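4.3. Lo que la célula no recoge

Los informes internos de Kirnell presentan la automatización del retorno de herramientas como una liberación de tiempo para el personal de taller. Nuestras observaciones invitan a tomar esa lectura con cautela. En las 17 jornadas que documentamos, el brazo devolvió las herramientas a su puesto con regularidad aceptable, pero el trabajo que antes hacía el mozo de almacén no desapareció: pasó a los montadores, que ahora deben dejar las piezas en la cubeta de modo que la pinza pueda entrar. Esa preparación no figura en ningún parte.

El caso de los destornilladores es ilustrativo. Dos mangos iguales, próximos y casi paralelos, no plantean dificultad alguna a una persona; para el sistema, la elección del punto de agarre depende de la separación entre ambos. En las entrevistas, 3 operarios describieron el hábito de «peinar» la cubeta antes de marcharse. Abou Jaoude (comunicación personal) lo llama trabajo de cortesía hacia la máquina – una expresión amable para una tarea no remunerada.

El proveedor, Grarkeo, atribuye estas rutinas al periodo de adaptación. Es posible, aunque en julio seguían vigentes, y el indicador empleado (ciclos completados por turno) no permitiría detectarlas.

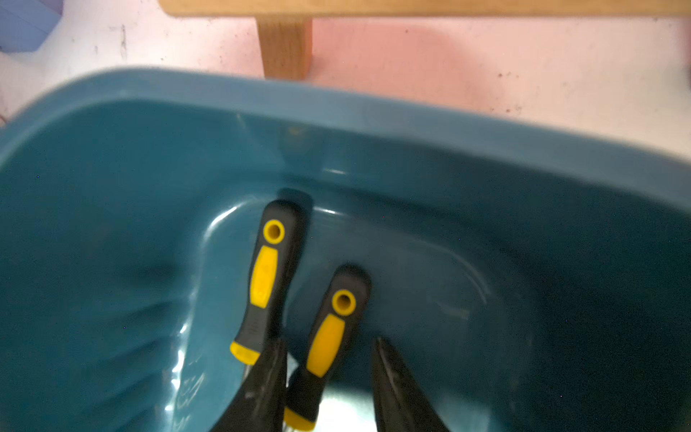 Figura 2. Pinza abierta en torno al mango de uno de los dos destornilladores depositados en la cubeta.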